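Home » Visits » Open day at the Forsyth table works

Open day at the Forsyth table works
17/09/2023

Forsyth opened its doors to visitors for the second year, and I drove over from Matham for the late morning tour. Parking is on the street and filled up early. The tour was free, with groups of 11 at a time, and ours was led by Karla Palacios.

We started in the timber store, then went through cutting and gluing. It was loud, and ear protection was handed out at the door. The shop makes 500 tables a year, most of them for schools and small cafes. Each top gets sanded, has its corners rounded over and rests for a few days before finishing. Palacios spent longest on the finish, a matte one that leaves the grain easy to see.

The last stop was the seconds room, where tops with small faults are sold at a discount. It was the part I had come for. Some had a faint gray streak on the surface, some a dark spot close to one edge. Prices started at 60.
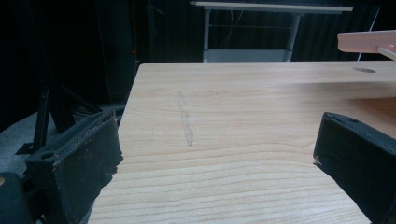

Ainhoa Miranda wrote in afterward that she bought a second at the August sale and would go for pale wood again, but that a matte top needs a coaster under every cup - hers had a ring on it within a week.

Coffee was served in the yard, next to the loading bay. Delivery costs extra, and the shop will hold a top for 11 days if you leave your name at the desk. I left mine.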